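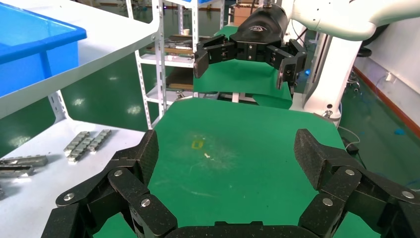
图1 双臂工位,腕部视角,近处夹爪处于全开状态

主题:《双臂工位作业前检查与台面管理规范》征求意见稿讨论
版块:标准与规程 > 协作作业
浏览 888 回复 7

楼主 规程组_Oredura
各位同仁:
Oredura 双臂工位的作业规范已形成征求意见稿,现将与操作人员关系最密切的条款摘录如下,请各使用单位于二月底前在本帖内回复意见。
4.1 每次启动任务前,两臂夹爪应处于全开位置,并由操作人员目视确认。
4.2 绿色作业垫上不得留有与当次任务无关的物品,包括胶带残片、碎屑及紧固件。
4.3 夹爪各指节的螺钉应逐一检查,发现松动即停用,并登记编号。
4.4 线缆及小型附件不得进入作业垫范围。
4.5 作业垫出现明显磨损或污渍时应予更换,累计运行满 3,000 次循环的,无论外观如何一律更换。
附图供讨论条款时对照。

1楼 Hundlow运行科
已阅。原则同意 4.1 和 4.3。对 4.2 有保留意见。附图中垫面靠近中部有一小块黄色矩形标记,若为定位用的胶带,按现行文字即属违规。我单位部分工位以彩色胶带标示取放点,已沿用多年,建议将“定位标记”与“残留物”分开表述。

2楼 安全审核员07
不同意 1 楼意见。定位标记应当纳入工位图纸,有编号、有尺寸、有责任部门。垫面上一小块黄色,旁边还有一个白色小点,仅凭观察无法判断前者是标记还是遗留物,审核时只能按遗留物处理。规范的目的就是让现场无须猜测。

3楼 Hundlow运行科
回复 2 楼:审核角度可以理解。但图纸变更在我单位须走完整审批流程,而取放点每批任务都会调整。若每移动一次胶带都要改图,4.2 在执行中必然流于形式。建议允许使用临时标记,由当班人员在任务单上登记,任务结束即行清除。

4楼 Petersen集成技术支持
就 4.3 和 4.5 补充两点。
一、“逐一检查”宜写明方法。指节侧面的银色螺钉在腕部画面中可以看到一部分,但画面不能反映紧固状态。我方惯例为断电后用扭力工具复核,目视仅作为日常项目。建议将 4.3 拆为每日目视和定期复核两款。
二、3,000 次循环的更换周期偏长。附图中垫面已有浅色磨痕和划痕。对依靠视觉识别的任务而言,垫面颜色不均会影响背景分割,建议将周期交由任务负责人视情缩短,规范中只规定上限。

5楼 Sostow实验室管理
我单位关注的是作业垫以外的区域。征求意见稿全文只规定台面,对相邻货架未作要求。以附图为例,左侧白色层板上放有金属导轨件和带孔的金属零件,高度与垫面大致相当。手臂的运动范围是否覆盖该处,应在风险评估中明确。建议增加一条:手臂可达范围内的层板不得存放散件;确需存放的,应设置挡边或在控制系统中划定禁入区。
另,4.4 中“作业垫范围”的边界不清。图中右侧有一根灰色细线沿台边垂下,连接一个置于垫边的黑色小盒。压在边线上算不算进入?请起草单位明确。

6楼 安全审核员07
支持 5 楼关于货架的意见。关于 4.4,建议以垫边向内、向外各留一段净空,具体数值由各单位按夹爪张开后的外廓确定。附件确需靠近垫边的,应当固定。
对 4 楼所提缩短周期一事持保留态度。“视情”二字在审核中无法核验。我单位上一轮抽查了 256 份任务单,凡写有“视情”的栏目,填写率均不理想。如允许缩短,应要求写明缩短后的具体次数。

7楼 规程组_Oredura
感谢各单位意见,现统一答复如下。
关于 4.2:采纳 Hundlow 的部分建议。定位标记分为固定标记和临时标记两类,前者入图,后者登记于任务单并在任务结束时清除。未登记的一律按遗留物处理。附图中的黄色标记未见登记信息,以修订稿衡量亦不符合要求。
关于 4.3:采纳,拆分为每日目视和定期断电复核。
关于 4.4:采纳净空的提法,附件须固定。
关于 4.5:3,000 次作为上限保留,各单位可另定更短周期,但须填写具体次数。
关于货架存放:拟新增 4.6,文字由 Sostow 实验室先行提供初稿,重点说明可达范围的测定方法。两臂作业时应分别测定,再取合并范围。
对临时标记仍有异议的单位,请随书面意见附上本单位现行的任务单样式,发至规程组信箱。修订稿将在本版块另帖发布,本帖保留备查。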